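Azra Dimitriou
2022-06-01

The Brunthorpe show is hung. Two rooms on the ground floor, one upstairs. Opening is at six, and the side door on Matusgate is the one to use, the front steps are still being repaired.

The work is cyanotypes and small linen pieces by Urmas Pärn. He has been making them for years from plants cut along the railroad line at Plirov. Most are postcard size. The largest is the one on the far wall upstairs and it took two people to carry.

People have asked if these are photographs. They are made without a camera. He coats the paper, lays the plant on it, puts it out in daylight and rinses it in tap water. The blue comes from the iron salts in the coating.

The linen pieces are the same process on old bedsheets. Cloth takes the coating unevenly, so the blue is patchy and you can see the brush marks. Urmas leaves those in. I was doubtful about it in January and I've come around.

There are 242 prints in the downstairs rooms, pinned with steel pins, no frames. Please don't touch them. Finger grease shows up on that paper within a few weeks and we can't get it out.

The upstairs room has framed work only. Framing was done by Yáñez, who also did our last two shows. Plain ash, no mats. The glass is the low-reflection kind, so you can stand near the window and still see the print.

Prices, as I keep getting messages. The small unframed prints can be bought one at a time. Framed work upstairs starts at 700. The big one is not for sale, it goes back to the studio afterward.

Sold prints stay on the wall until the show closes. We tried letting people take them home on the night once and by the second week the wall looked like a parking lot.

Urmas will talk in the upstairs room at seven. It will be short. He'd like questions about paper and washing more than questions about meaning, so bring those.

Also there's a book. 3 chapters, soft cover, printed in a small run. The plant names are listed in the back in Latin and English. One is wrong on page nine and we've put a slip in.

Seats upstairs are limited. Stools are stacked by the stairs, take one up with you and bring it back down please.

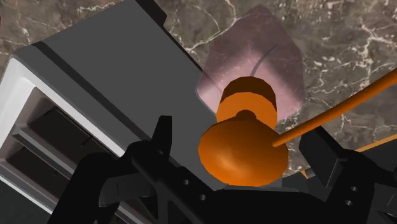

Will the blue fade if I hang a print in a sunny room?
It will lighten over time in direct sun. Hang it on a wall that stays in shade. If it has already gone pale, a stretch in a dark drawer usually brings back a good part of the color.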